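4.2 Rules for the shared table

The Wumideck guideline asks that each task begins only after the work area is declared free. In our 36 sessions at Clolladport this rule was hard to follow, and we rewrote it in March as a rule about hands – the arm stays in hold while any hand is over the table. 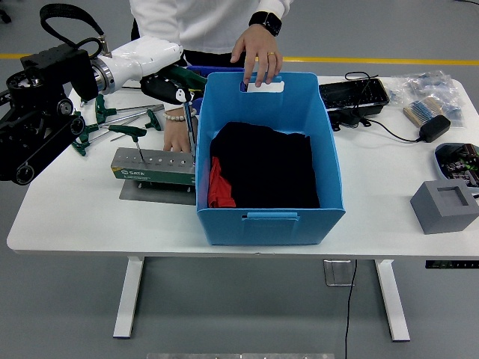
Figure 17. Shared table with bin, tool holder and arm.

Jewelry is treated in the guideline by one short sentence, which we find too weak. It speaks of loose clothing and gloves only. In Figure 17 the person holding the blue bin has a smartwatch, a ring and a beaded bracelet, and the rule should name such items directly.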